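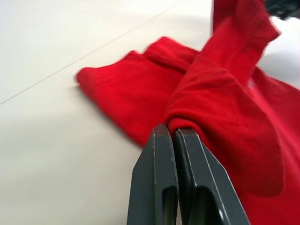

Wuvden is happy to announce that its new travel power bank, the Szulc, goes on sale in March, and we could hardly be more pleased with how it came out. It holds enough to keep a phone, a tablet and a pair of earbuds going through a long day of airports and hotel lobbies, and it is slim enough to roll up inside something as ordinary as a bright red knit and tuck into the corner of a carry-on. Each unit comes with a short braided cable, so there is one less thing to hunt for at the gate.

"We lived with this one for a good long while before we let it go," said Renata Krawczyk, product manager at Wuvden. "My own has been to my sister's house and back more times than I can tell you!"
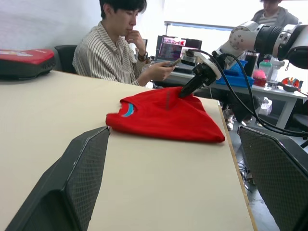
The first run is limited to 3,000 units, and 2,254 of those are already spoken for by our retail partners, to whom we send our warmest thanks. Stores that would like to carry the Szulc, or simply try a sample, are welcome to write to Obed Yakubu in our sales office, who will gladly send a price sheet and color card.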